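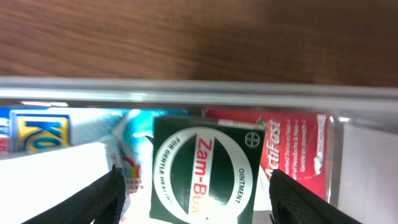
Small boxes stored side by side, labels up.

Print this page | E-mail this page

Chapter 4
Small Boxes, One Tub

I came to this subject through my own medicine cabinet, which used to rain cartons on me every time I opened the door. Ointments, plasters, little packets from trips I'd half forgotten - they were all stacked in towers, and the one I needed was always at the bottom of one. So I pulled the lot out onto the table and started over, and most of what's in this chapter comes from that afternoon and from the years I then spent doing the same thing for the supply room at Trestoddale.

In Chapter 3 we dealt with shelves, where you look at things straight on. A tub is different. You look down into it, or down and a bit forward, and whatever side of the box points up at you is the only side that gets to tell you anything. A green Zam-Buk box is easy to spot because the name is big and red on a white band. Plenty of other boxes carry their names on one face and ingredients on all the rest, and if you put them in the wrong way around you'll be lifting every single one to read it!

I'll use three words all through the chapter, so let me get them out of the way. A box is flat when it rests on its largest face. It's on edge when it rests on a long, narrow side. And it's on end when it stands up tall on its smallest face, which I try to avoid (they topple if you so much as look at them). When I say "row" I mean boxes on edge with their big faces touching, like cards in a card file.

Now for the tub itself. I like clear plastic with no lid, low enough that my hand goes in without my wrist catching on the rim. Watch the walls, though. Lots of tubs taper toward the bottom, so the floor is smaller than the opening, and you have to measure down there. I learned that with a Penner tub I'd measured across the top and then filled, very proudly, with one box too many.

Before you make a row, try a single box lying flat and slide it along the floor of the tub. You'll feel right away how much room there is front to back.
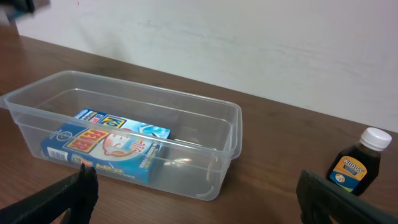
4.1 Flat or on edge?

Flat is fine for one or two boxes. After that you're building towers again, and you know how I feel about those. On edge, each box keeps its own place and you can pull one without disturbing the rest. The catch is that a row wants to be fairly full. Leave a big gap and the last box leans, then the next one leans on it, and pretty soon you've got a slope. I fill gaps with a folded piece of card. Soft packs go between two stiff boxes, where they can't slump.

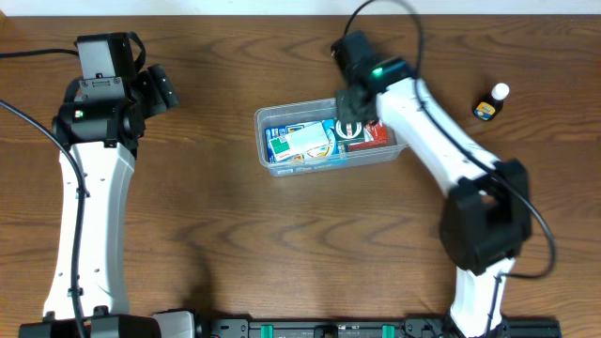
Dolores Kowalczyk disagrees with me about full rows and has told me so more than once. She wants a finger's width left open in every tub, because a row packed tight is a row where the boxes tear when you tug them, and she would sooner put up with a little leaning. I've come partway toward her view, and we'll try both methods in Exercise 19.

Print this page | E-mail this page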